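Galindo compares parallel grippers on a kitchen bench

Tabletop tests set two finger designs against mugs, plates and drawer handles

The Galindo test bench has finished the first round of a comparison between two parallel grippers, the Altetti and the Henden, on household manipulation tasks. The work began in March and covers grasping, placing and drawer opening, with the same controller settings used for both products.

Anayeli Tovar, who runs the bench, said the purpose was to find out how much of the spread in earlier results came from the fingers and how much from the camera view. Earlier rounds had changed both at the same time, which made the numbers hard to read.

Each gripper was run through seven tasks. These include moving a round plate, lifting a mug off its peg by the handle, taking an ear of corn from a woven tray and pulling a drawer by its bar handle. A task counts as complete when the object is released in the target area and stays there for five seconds. A dropped object, a protective stop or a second regrasp ends the trial.

The arms are operated by hand from a separate station and the trials are recorded for later use in policy training. The round produced some 900 recorded trials, split evenly between the two grippers. Operators changed over at fixed intervals so that neither product was tested only by the most practiced person.

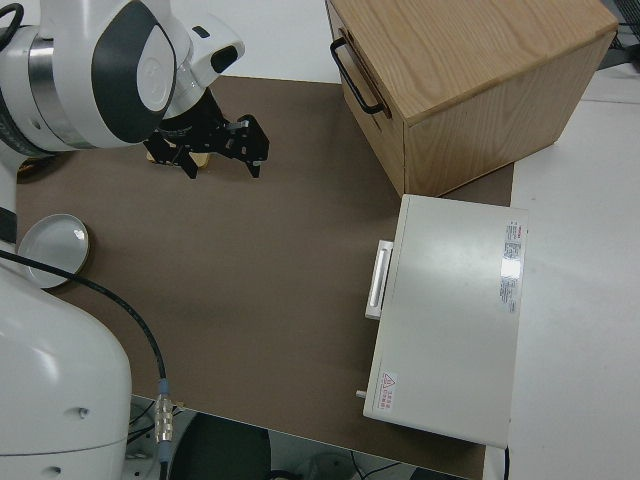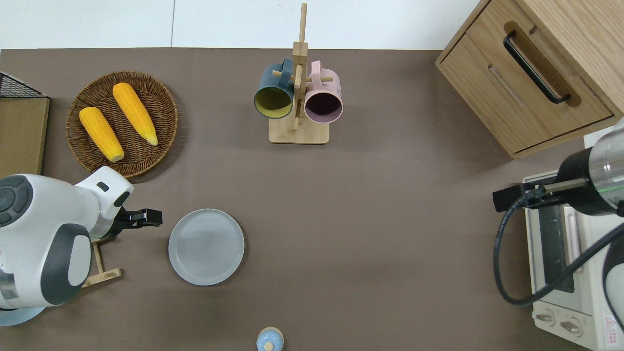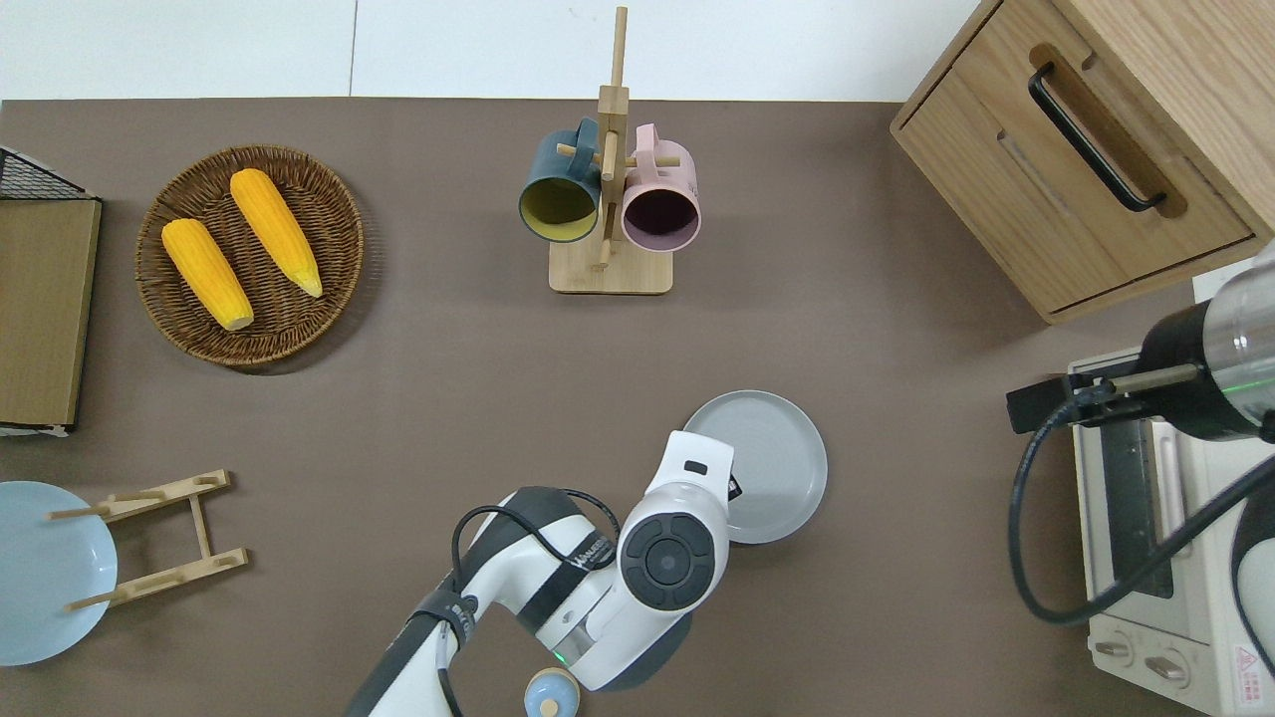
Kitchen layout on the Galindo bench, with wooden drawer unit and gray-rimmed or gray plate.

Vol. 7, No. 2

Differences between the grippers were small on the corn and the mugs. Both closed reliably on a mug handle when the approach was square to the peg. When the wrist came in at an angle, the Altetti fingers tended to push the handle along the peg before closing. The Henden did this less often, but its wider fingertip made it harder to clear the neighboring mug on the way out.

Plates gave the clearest result. With the Altetti, operators could bring one finger under the rim and lift from the edge. With the Henden, the plate had to be moved to the edge of the work surface first. This added time to every trial and accounted for most of the dropped plates in the round.

The drawer task was limited by the arm more than by the gripper. Both products held the bar handle without slipping. Failures came late in the pull, when the arm approached a joint limit and the controller reduced its speed. The drawer unit will be turned slightly toward the arms for the next round and the task repeated with both grippers.

On the camera side, the bench compared a fixed camera with a head-level view. The fixed camera gave a steady view of the work area but lost the fingertips when the wrist passed over the object. The head-level view kept more of the table in sight, though the forearm could hide a small object at the moment of contact. Operators using the head-level view alone made more second attempts on the mug task. Using both views together removed most of the difference.

Cable routing was logged as a separate item. Slack left for full wrist rotation can swing across the work area during a fast return move, and a number of trials were thrown out after a cable touched an object. Tovar said the bench now limits return speed and checks the slack at the start of each session.

No change has been made to grip force so far. Both grippers were run at a single mid-range setting, and results for soft or fragile items should not be inferred from this round.

The second round will keep the same objects and add the Prumier controller, which handles joint limits differently and may shorten the drawer task. Trial sheets and the task definitions are available from the bench on request.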